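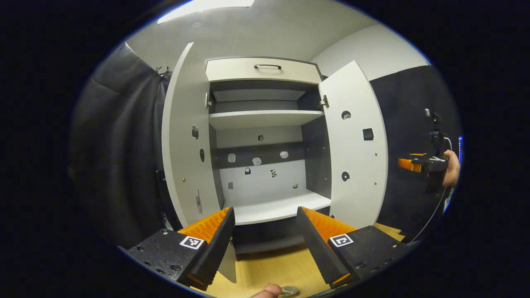
My mother-in-law passed on a white two-door cabinet when she moved out of her place in Palton, and I want to hang my keys, tape and small tools in it. It's on the wall in the back hall now. There is a cream drawer across the top with a dark bar handle, then a shelf, then the lower part where both doors open. The trouble is that lower part. The back wall is white with a dark gray band running across it and small bits fixed along the band and under it, and the right door has two round holes and a square black vent grille in it. I'd like a plain inside. Can I take the bits off, fill the holes and paint, or is it better to put a new panel over the whole back? I don't know what the back is made of. I have one Saturday free and I'd rather not take it off the wall.

Omolara Olaniyan
17 comments

Gavin Chisholm
Cover it. I did a hall cabinet in Muvelside a couple of years ago that had all sorts of things stuck to the back, and I spent a whole evening scraping glue before I gave up and went over it with a thin sheet of hardboard. Cut the sheet 2 mm short in both directions so it drops in without scratching the sides. Anything that stands proud of the back has to come off first or the sheet will rock.

Measure at the top, middle and bottom, as old cabinets are rarely square. Mine was 3 mm narrower at the bottom. Paint the sheet before it goes in, two coats, and leave it overnight. I held it with four small screws near the corners so it can come out again.

For the doors, a sheet is more trouble than it's worth. You add thickness and then they may not shut. Fill the holes or leave them. If you're keeping anything damp in there, leave the vent alone.

134 shares

tapehoarder
just paint it

Camutwood Handyman
I'd go a bit slower. Try one of the small pieces first and see how it comes off. If it's screwed, you have a small hole and ten minutes with filler. If it's glued, warm it with a hair dryer and work a plastic scraper under it. Once you know which it is, decide on the panel.

The round holes in the door need something behind the filler or it will fall through. If they go all the way through, tape a piece of card to the outside, fill from the inside in thin layers, and let each one dry. Sand flush, then prime. Filler soaks up paint and you'll see a dull circle if you skip the primer. If they only go part way in, fill them straight.

Check the hinges too before you load it up. Keys and tape weigh nothing, but people start with keys and end up hanging a hammer on the door. Tighten the screws and see whether the doors still meet in the middle. And put the hooks on the back, with the heavy things low down.

Toom on the main road cuts sheet to size if you bring the measurements on paper.

3 comments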